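Foltdale Community Help › Home and Furniture
Cleaning a curved wooden desk with a glossy top

Posted by stadico_reader, Aug 14, 2018

Hello to all. I have a built-in desk with a rounded front edge, glossy and quite orange in colour. I keep books, a mug and a white pitcher along the back of it. The desk was made by the firm Bednárik before we moved in, and I have no papers for it. Last December I used a kitchen spray and it left a dull patch, 30 cm long. Now I am afraid to make it worse. What can I use for the weekly cleaning, and must I put something under the things which stand there all the time?

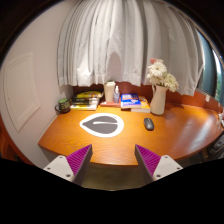 Can a mouse be used directly on a varnished desk without a mat?
Most people do this with no harm, but grit under the mouse makes fine scratches in the varnish. Wipe the feet of the mouse from time to time, or use a mat with a soft back.

Posted by Kandale60

Only a soft cloth, a little damp, and then a dry one. Go along the grain. For the dull patch, wash first with one drop of dish soap in warm water – it can be only a film from the spray. If the patch stays, the varnish itself is hurt and you need a polish made for varnished wood. Try it first in a corner at the back, where the books will cover it.

Under the mug I would put a coaster. Books are fine, but move them sometimes, or the wood will keep a different colour under them.

Posted by oldvarnish17

i sanded mine with 3000 paper and it came out ok. took a whole evening though

Posted by stadico_reader

Thank you both. I will try the soap first and leave the sanding for later.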